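Cuaderno de taller, hangar 4 — 3 de marzo de 2018
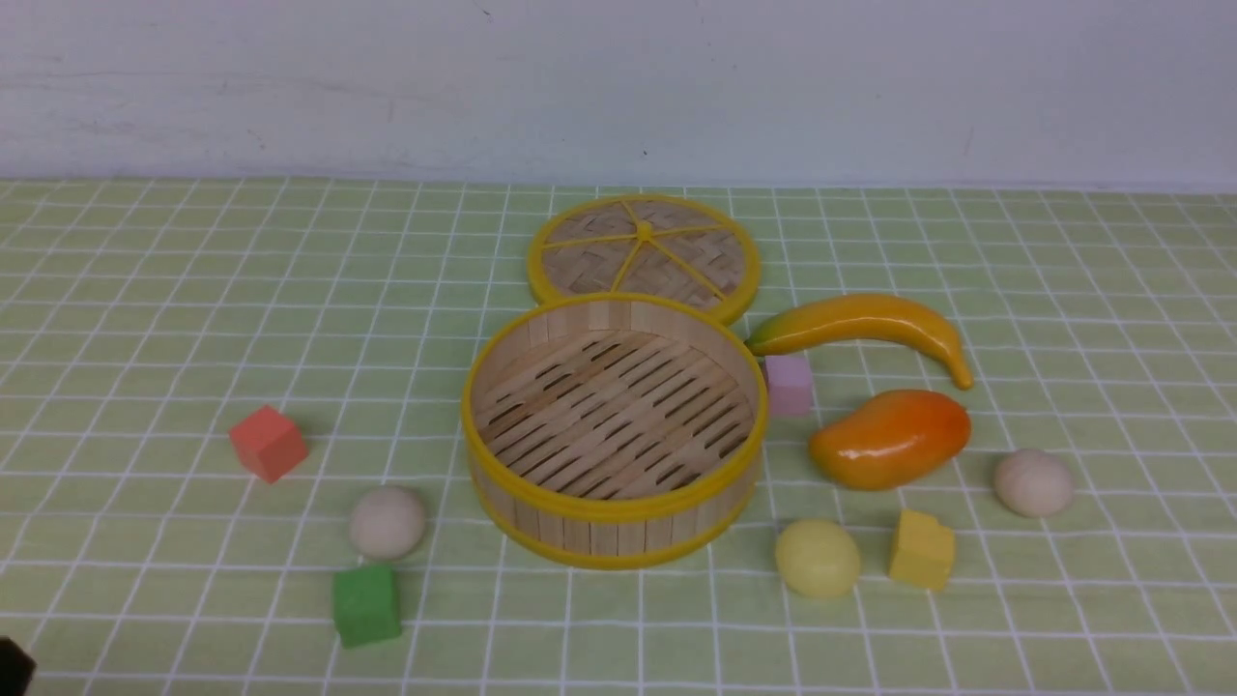 La vaporera de bambú abierta, con la tapa detrás y el plátano de juguete a la derecha.

Bueno, por fin un rato para escribir, que llevo toda la semana apuntando cosas en el dorso de las tarjetas de trabajo y luego no hay quien las encuentre. Va todo lo del bimotor de Flosau, el que vino para la revisión y se nos está quedando a vivir (con cariño lo digo, es un avión precioso).

Empiezo por lo que más guerra ha dado: la indicación de combustible del depósito izquierdo. El piloto escribió en el parte que la aguja «baila en ascenso y luego se porta bien». Lo primero que pensé fue en el transmisor, como todo el mundo. Lo desmonté, medí la resistencia moviendo el flotador de tope a tope y subía suave, sin saltos. ¡Ni uno! Así que vuelta a montarlo con junta nueva y a perseguir cables, que es lo que menos me gusta del mundo.

Dalia Morsy se pasó por aquí después de comer y me dijo que mirase la masa en la raíz del ala antes de abrir nada más. Y ahí estaba: el terminal con una costra verdosa debajo de la arandela y una caída de tensión que no tenía por qué existir. Limpié hasta metal, terminal nuevo, apriete y sellante. Con la batería conectada moví el mazo a mano un buen rato y la aguja no se inmutó. Falta comprobarlo en vuelo, no lo doy por cerrado.

Segundo asunto, los neumáticos del tren principal. El derecho está gastado por el hombro exterior bastante más que el izquierdo. Pedí los dos a Llorente porque no me hace gracia montar uno nuevo con uno a medias. Dicen que llegan con el próximo envío, ya veremos. De paso he mirado holguras en las tijeras y la del lado derecho tiene juego; dentro de límites, pero la apunto para que el siguiente que meta mano la vuelva a medir. Los casquillos los tenemos en la estantería del fondo, en la caja que pone Cemton (ya sé que lo que hay dentro no es de Cemton, es lo que hay).

Tercero: la inspección de 50 horas del motor derecho. Aceite drenado, filtro abierto y extendido sobre papel limpio. Un par de partículas que no se pegan al imán, muy finas, nada que me quite el sueño. Guardadas en su bolsita con etiqueta. Bujías limpias y rotadas. El motor tiene casi 200 horas desde la última revisión de cilindros y las compresiones salieron parejas, en caliente. Muy contento con eso, la verdad.

Lo que no me gusta es una abrazadera del escape, por debajo, con una marca de roce contra el conducto de aire. La he girado para separarla y he puesto una línea de pintura de referencia. Si alguien abre ese capó, que mire si la línea sigue en su sitio, por favor, y que lo escriba en este cuaderno y no en un papelito amarillo.

Herramientas: la llave dinamométrica pequeña vuelve de calibrar en Limdale y ya está en su cajón. La carraca de 16 sigue sin aparecer. La tuve yo el último, lo confieso, pero juraría que la dejé en el panel — y el panel está vacío justo ahí. No se cierra ningún registro del ala hasta que salga. He mirado con linterna y espejo en todo el tramo interior y nada; el exterior queda para mañana.

Pendiente:
Vuelo de prueba para la indicación de combustible.
Neumáticos, en cuanto los mande Llorente.
Buscar la carraca en el tramo exterior del ala izquierda.
Reclamar a Flosau la cartilla de la hélice, que mandaron la del otro avión.
Pedir sellante, queda medio tubo.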